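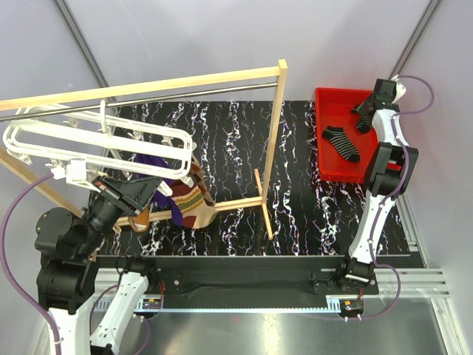 About Rotwood

Rotwood is a small laundry and mending shop. We wash clothes, hang them up, fix the holes and give them back. We have been asked to write something more exciting than that for this page, and we have tried, but most laundry copy reads as if a clean shirt could change your life. We doubt it.

Anežka Kratochvíl opened the shop in February with two washing machines and a strong dislike of tumble dryers. She had spent 12 years at Ďurica, a hotel linen service, where everything went through at high heat because there was no time for anything else. Sheets can take it. Wool socks mostly can't, whatever the label promises.

What we do

Everyday washing by the bag, hand washing for knits, and darning. Socks are a bigger part of the business than we planned for. People bring us striped ones, zigzag ones, hiking ones, ones a grandmother made and ones that cost too much at an airport. The brighter the pattern, the more suspicious we get, and we will wash a loud pair separately the first time even if you tell us the dye is safe.

How we dry

On racks and rods, indoors. Small things go on clip hangers, the white plastic kind with a hook in the middle and clips all along the frame. You can buy one at any housewares store. We have tried fancier ones. The Makell hanger had springs that left dents in anything soft, and the Forkus was so heavy that it bent the rod it was hung on. We gave both away.

We clip socks by the cuff, one clip for a thin sock and two for a thick one. There is a school of thought that says you should hang them by the toe. We tried that for a month and could see no difference in the drying, but the toes came out with a pinch mark, so we stopped. If you have proof that we're wrong, bring it in.

Heavy pieces go near the hook and light ones toward the ends. Otherwise the whole hanger tips and everything slides down against its neighbor.

What we don't do

We don't dry clean. We don't use scent beads, and we won't add them if you bring your own. We don't call our methods "green," having read what other shops mean by that word. Air drying takes less power than a machine and a good deal more patience, and you can decide for yourself what that's worth.

We also don't promise same-day service. A thick sock needs the night, sometimes longer in wet weather. Bags dropped off by noon on Friday are ready after the weekend.

Lost socks

Every laundry says it never loses one. We lost 13 last year out of the pairs we took in, and we found almost 113 that customers swore they had never owned. They are in the basket by the door. Please look through it before you tell us one is missing.

Prices

A standard bag is priced by weight and the list is taped up at the counter. Darning is priced by the hole. We look at the hole first, and if the sock isn't worth saving we will tell you so.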